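The Trouble With Counting Permits

Every January the state labor department puts out a table of seasonal work permits, and every January the same argument starts over. One side points to the total and says it is too high. The other side points to the total and says the harvest would rot without it. Both sides treat the total as if it measured the number of people who came to work. It measures the number of forms that were approved.

I spent a long stretch of my working life processing those forms for employers, first at a small agency and later at Redinance, a payroll and compliance firm that handled farm and food-plant accounts. I have no strong feeling about whether the number should go up or down. I do have a strong feeling that the way we tie a worker's permit to one named employer is bad administration, and that it produces most of the abuses both parties claim to oppose.

The rule is simple to state. An employer files for a set number of positions, shows that it advertised them locally, and receives approval. A worker is then matched to one of those positions. If the job ends, or the worker leaves it, the permit ends too, after a short grace period. To work for the farm across the road, the worker needs that farm to have filed its own request months earlier.

Consider what this does on the employer's side. A grower does not know in winter how many hands will be needed in late summer. The cost of asking for too few is a lost crop. The cost of asking for too many is a filing fee. So growers ask for too many. One client of ours, a vegetable packer called Pimano, filed for 139 positions in a year when it never had more than 90 or so bunks ready. There was no fraud in it. The form asked for the maximum need, and the packer wrote down the maximum need. The approved figure went into the state table, and from there into speeches.

Now consider the worker's side. A person who has borrowed money to travel, and who can lawfully work for one company only, has very little room to complain. If the hours are short, he can accept short hours or go home in debt. If the housing is bad, the same choice applies. There is a complaint line. It is staffed, and the people who answer it are polite. But a complaint takes 12 weeks to reach an inspector under the current schedule, and most seasonal contracts are close to over by then. I have read the files. A large share of them close with the note that the complainant could not be reached.

The usual reply is that more inspectors would fix this. I doubt it. Inspection works on things that stay put, such as a fire exit or a water tank. It works poorly on hours, on deductions, and on what a foreman said in a truck at five in the morning. To prove that kind of case you need a witness who is still in the country and still willing to talk, and the single-employer rule removes both.

What I would do instead is let the permit belong to the worker and cover a trade and a region. A person approved for crop work in the valley counties could take any registered crop job in those counties for the length of the season. The employer would still register and still post a wage. It would still be barred from hiring anyone without papers. The only thing it would lose is the power to end someone's legal status by ending the job.

Peadar Ó Gríofa, who ran the regional growers' office for years and disagreed with me on nearly everything, used to raise the fairest objection. A grower who pays for travel and housing has made an investment, he would say, and if the worker can leave in the second week for a slightly better wage down the road, the grower will stop paying for travel. He was right that this would happen in some cases. I think the answer is a transfer payment. If a worker moves in the first part of the season, the new employer pays the old one a share of the travel cost on a fixed scale that shrinks each week. We worked out a draft scale once, on a travel cost of 4000 dollars for a shared van and lodging on the way, and it fit on half a page. Payroll software could handle it easily. It already handles child support orders and tax liens, both of which are harder.

There is another objection, from the local side, and it deserves more respect than it gets. People who live in farm counties and do this work year-round say that any permit program holds their wages down. The evidence on that is mixed and I will not pretend to settle it. But a worker who cannot leave is cheaper than a worker who can, and that gap is what makes the first kind attractive to hire. Remove the gap and the local applicant is competing with someone who has the same options. I would expect that to help local wages at the low end, or at worst leave them alone.

Processing plants are a harder case than fields. Plelleo, a cannery group that several of our clients sold to, ran a mixed workforce of local staff and permit workers on the same lines. The permit workers got the night shift nearly every time. When I asked the plant office about it, I was told that the local people did not want nights. Some did. The night premium was decent. But a local worker who dislikes a schedule change in the middle of the month can quit, and the plant preferred not to run that risk on its most expensive hours. The permit rule had turned into a scheduling tool, which no legislator voted for.

I would also change the table. The department should publish three numbers in place of one: positions approved, permits issued, and person-months worked. The last figure exists already, in the quarterly wage reports. Matching the two sets of records is dull work but well within the reach of the department's own staff. The gap between the first number and the last would be large, and the public argument would at least begin from the right figure.

A bill along these lines was drafted two sessions ago under the name of the Seppälä plan, after the rural district where the hearings were held. It never got a floor vote. The growers' lobby opposed the transfer payment as too small, the labor side opposed it as a fee on workers, and the members who campaign on border issues did not want to be seen voting for any permit bill at all. Each of those positions makes sense taken alone. Together they kept in place a rule that I have yet to hear anyone defend on its merits. 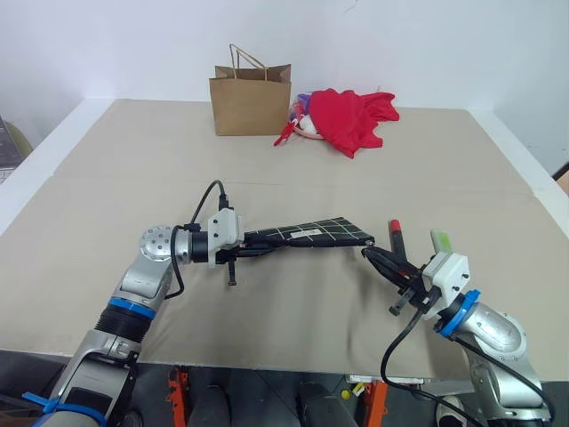
Would a regional permit bring in more foreign workers than the present system does?

Probably fewer, for the same amount of work. Under the present rule each employer files for its own peak, and the peaks fall in different weeks. Strawberries finish before the peppers start. A crew that could lawfully move from one to the other would fill two sets of positions with one set of people. Today those are two crews, two sets of permits and two rounds of travel, with idle weeks at both ends.

The cap could be set on person-months, the same unit I would like to see in the table. A county that needed a long season could use its share slowly, and a county with one short crop could use it quickly. The department would need to know who is working where from week to week. It gets that data now each quarter, and the larger payroll firms already send it weekly for their own reasons.

Enforcement would shift as well. With a permit held by the worker, a farm that cheats on hours would lose its crew in the middle of the season to the farm that does not – a faster penalty than any fine I ever saw collected. Inspectors could then spend their time on housing and field safety, where a visit shows them something. The complaint line should stay open, and the waiting time should be cut, but far less would depend on it.

I would start with a pilot covering the valley counties and crop work only, leaving the canneries out until the transfer scale has been tested for a full season. The draft language is still on file with the legislative counsel, and the section on housing deposits needs to be rewritten before anyone introduces it again.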